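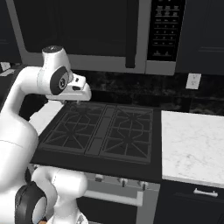
Moving a small catalogue between distributors: notes

I finished moving our recordings from Gillatix to Lollov in January, and the last statement from the old account has now been paid. Several people who run labels of a similar size have asked how it went, so these are my notes. The label is small: 86 recordings, most of them by Bañez and Alari, with a handful of compilation tracks that have only one release each. Anyone with a larger catalogue will have a different set of problems, and probably somebody paid to deal with them.

The reason for moving was reporting. Gillatix delivers a monthly file with one row per recording, per service, per country, which is what everyone delivers, but its file had no column for the original sales period. A late adjustment from a service simply appeared in the month it was processed. If a service corrected a figure from last summer, the correction turned up in winter as though it were winter income. For the total this makes no difference. For splits it does, as ours changed part way through the year on two releases, and income from before the change goes to different people than income after it.

I had been working round this with a spreadsheet. Virgilio Galang, who produced most of the Alari material and takes a share of it, checked one quarter by hand and got a different answer from mine. We were both right on our own assumptions. I decided then that I would sooner change distributor than keep explaining the spreadsheet.

What has to match

Stores decide whether a newly delivered recording is the same as an existing one by comparing identifiers and, in most cases, the audio. If they agree that it is the same, play counts and playlist positions carry over. If they do not, you get a second copy starting from zero, and the first copy disappears when the old distributor takes it down.

The things I kept identical were the recording code, the release barcode, the title, the version field, the artist name and the audio file itself. The last one caused the most work. Gillatix would not let me download the masters I had uploaded, so I had to go back to my own archive and establish which file had been sent. For older releases there were sometimes three candidates: the mastering engineer's delivery, a copy with the silence trimmed, and a copy converted for a different upload form. They sound the same. They are not the same length, and a matching system may notice a difference that a listener does not.

I compared durations against the ones shown in the stores and took the closest. Where two candidates rounded to the same number of seconds I used the one with the earlier file date. It is not a rigorous method, but I had no better one.

The version field

This needs its own section. Gillatix had a single title box, so "Live", "Radio Edit" and so on were typed in brackets at the end of the title. Lollov has a separate version box and adds the brackets itself. If you paste the old title into the title box, the store shows what it showed before. If you fill in both, the store shows the words twice. If you move the word to the version box and leave the title clean, the displayed text is identical to the old one but the underlying data is different.

I did the third, on the grounds that it is the correct way to describe the recording, and I would do it again. However, 16 recordings failed to match at one or more services, and every one of them had something in the version field. I cannot prove the connection. Support at Lollov merged twelve on request and told me the remaining four would need to be raised by the stores themselves, where they have stayed.
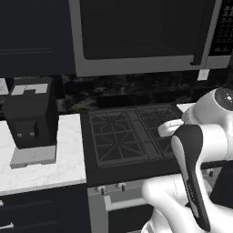 Black gas cooktop and over-the-range microwave, with the robot arm reaching in.

Order of operations

The usual advice is to deliver everything through the new distributor, wait until it is live, and then ask the old one for the takedown. I followed this and it is sound. The overlap should be long enough for the slowest service to ingest the new copy, and the slowest service is never one of the large ones. Two of the smaller regional stores took more than a month.

During the overlap, income for the same recording can be reported by both distributors. This is normal. The service assigns each play to whichever delivery it considers current, and the changeover happens at a different moment in each service and sometimes in each country. There should be no play counted twice, and as far as I could check there was none. There were some days that neither distributor reported. I raised this with both. Gillatix said that the plays belonged to the new delivery and Lollov said they belonged to the old one. The sum involved was less than the cost of a further email.

One thing I got wrong: I delivered the albums first and the singles afterwards. A single which also appears on an album shares its recording code, and the stores had already linked the code to the new album delivery by the time the new single came in. For a while the old single pointed at one copy and the album at another, and the play counts shown under the two did not agree. They settled down after the takedown. I would now send the singles first, in the order they were originally released, and then the albums.

Video-platform claims are separate again. The old distributor holds the claim on the audio until it releases it, and the new one cannot make a claim on the same asset in the same territory while that is so. We had both in place for nine days and the result was an ownership conflict, during which money is held and paid to nobody. Ask for the claims to be released on a particular date, get that in writing, and only then switch on the same option with the new distributor. Jerome Lumbao, who plays in Bañez and had a live video doing well at the time, would like me to record that he noticed before I did.

Getting paid the last of it

Gillatix has a payment threshold of £200. While the account was active this did not matter. Once the catalogue has been taken down, the trailing income arrives in smaller and smaller amounts over several months, and it is quite possible to be left with a balance that will never reach the threshold. The terms allow for a closing payment below it, but only if the account is formally closed, and once the account is formally closed you lose access to the statements.

So download every statement first. I mean the full files and not the summary, and I mean for the whole life of the account. I fetched them one at a time as there is no bulk option. I then totalled them and compared the result with the payments received. There was a small difference in my favour, caused by currency conversion, which I have left alone. 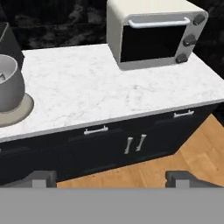 Toaster oven on the white marble worktop.

The new statements

Lollov's file has the sales period in one column and the reporting period in the next. That was the whole purpose of the exercise and it works. Income from before a split change now goes to the old split without any help from me. The file is also larger, as it separates subscription plays from advertising-funded ones, and further separates family and student plans where the service provides that.

The extra detail has one practical use. The rate per play that people like to quote is an average over plan types and countries, and it moves when the mix moves. Alari's rate fell over the winter and the artists asked why. Under the old reports I would have had no answer. Under the new ones it was plain enough that a playlist had brought in listeners on the free tier of one service, that income had gone up, and that plays had gone up faster. Nothing else had changed.

It does have faults. Country codes are given in two letters for most services and in full for one. Negative rows are written with brackets, as accountants do it, and my spreadsheet reads those as text unless told otherwise. I missed that in the first month and overpaid everyone by a few pence.

Still open

The four unmatched recordings. The missing days, which I have given up on. Lyrics, which did not transfer at all and are being typed in again by me, one song an evening. The credits for session players, which Gillatix accepted as free text and Lollov wants against a fixed list of roles, a list that includes three kinds of harpsichord and has no entry for handclaps. I have put those under percussion for now.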